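Friday, March 5, 2021

**The Last Varnish Man in Forkville**

Macario Trujillo doesn't do phones. You want a table refinished, you drive out to Forkville, you knock. Wait. Knock again, he's got the radio on.

He's been at it 51 years. Started in Killcombe, sweeping up in a chair shop, moved over when the shop closed. Dining tables mostly. Some desks. One church pulpit, which he'd rather not talk about.

February was slow. It always is, he says. Cold garage, finish won't level, so he strips things and drinks coffee and argues with the radio. By March the tables are stacked two deep along the wall and people start leaving notes under the door.

The trade, such as it is, has shrunk. There were four refinishers between Killcombe and Gusham when he set up. Now there's Trujillo. Flat-pack did some of it. Price did the rest. A full strip and recoat on a six-seater runs $639 with him, and you can get a whole new table for less, delivered, with the little wrench in a bag.

So who pays? Grandkids, mainly. Somebody dies, somebody gets the table, somebody can't stand to see it go to the curb. They come in asking for perfect. He talks them out of it.

"You want it to look like nobody ate there?" he says. "Then buy a new one."

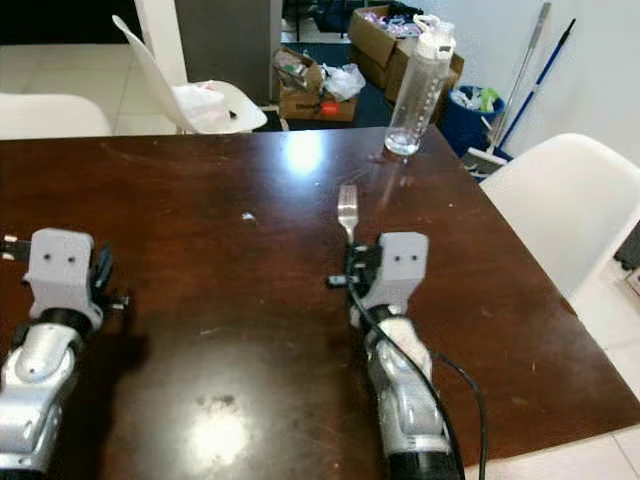 *Dark wood, high gloss, a few scratches left in the finish.*

His rules, as far as I could get them down. Thin coats. Wait longer than the can says. Never sand mad. He'll fill a gouge but he wont chase every scratch, and he charges extra if you insist. Most give in.

The gloss question splits his customers. Older ones want shine, the kind you can read a lamp in. Younger ones ask for matte, and he does it, grumbling. Matte hides dust, he admits. Then takes it back.

Does he have anyone to hand it to? A nephew in Gusham came for 20 days last summer. Good hands, hated the smell. He sells tires now.

Trujillo shrugs at that. He has a sideboard to finish, walnut, legs off, owner coming Saturday. She wants it dark. He thinks its too nice to go dark and plans to tell her so when she gets here.

I left my number under the door with the rest of them. My mother's kitchen table, one bad leg, a ring from a hot pan in 1988. He hasn't called. He doesn't do phones.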